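Home | Projects | Reports | People | Contact

What should happen to the old seed warehouse? My term on the Alva Street building

Student project report by Evelien Goossens
6 min read
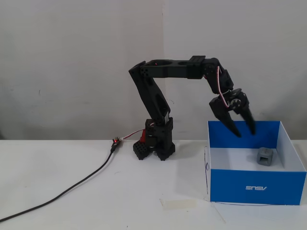

My project was about an empty seed warehouse on Alva Street in Trenasley, and whether anybody could make it pay its way again. It's a big brick lump of a place, two floors and a loft, and it has been shut for as long as I've lived here. I picked it because I walk past it every morning and I was fed up with looking at the boarded windows (not very academic, I know!). The owner, a small property firm called Dondier, had said in May that it was open to ideas, so I wrote and asked if I could have a look round, and to my surprise they said yes. I started out with very little to go on. All the papers Dondier lent me — old leases, a drainage plan, a fire survey — would have fitted in an open blue cardboard box like the one on the white tabletop, with room left over for my lunch.

Cor Postma, who looks after lettings for Dondier, walked me through the building twice. The ground floor is 1127 square metres and the upper floor is 893, the upper one being smaller as the loading bay goes right up through both storeys. I had been hoping the loft would count as well, but you can't stand up in most of it, so I left it out of my sums. The floors are in better shape than the roof. The north slope has been patched at least twice with different slates, and Cor was quite open that any tenant would want it done before signing anything.

I looked at three uses: flats, one big shop, and small units for local firms. Flats were my favourite to begin with. I'd even drawn a little plan with balconies over the yard. Then I sat down with the drainage plan and the windows, and the middle of each floor is simply too far from daylight. You'd have to cut a lightwell through the lot, and at that point you're paying for a new building with an old front. I was a bit sad about the balconies.

The big shop fell down on parking. There are nine spaces in the yard and the street outside is permit only. I wrote to a furniture chain in Konham to ask what they look for in a site, and they were very polite and said they'd want far more than that, plus a turning area for lorries.

So, small units. I went round the shops and workshops near the station asking who would think about moving, and I got a much warmer welcome than I expected. A joiner, a woman who repairs sewing machines and a bakery without a shopfront all said they would come and look if the rent was fair. What they wanted was a ground floor door, a decent lock and somewhere to leave a van for ten minutes. One of them wanted a sink. I put the sink in the plan.

My layout keeps the loading bay open as a shared way in, with units down both sides and quieter rooms upstairs for offices. The hoist beam stays where it is — I'd love to see it painted. The stairs need replacing and there has to be a lift, and finding a spot for the lift took me longer than everything else put together. It ended up in the back corner of the bay, where it takes up the least lettable space.

Where I'm weak is money. I got one builder's guess for the roof and nothing at all for the lift, and I've treated every unit as let from the first day, which my tutor circled in red. She's right. If I did it again I'd work out what happens with half of it standing empty for a year, and I'd talk to the people who live opposite much earlier. I only met two of them, both worried about early deliveries, and I haven't got an answer for that yet.

I sent Dondier a copy of the full plan. Cor wrote back asking for the drawing of the lift, so I'm redoing that one neatly before I hand back the keys to the yard gate.

Related reports
Parking and footfall on Konham high street
Who rents above the shops?
Reusing the Trenasley goods yard
A short history of the Alva Street market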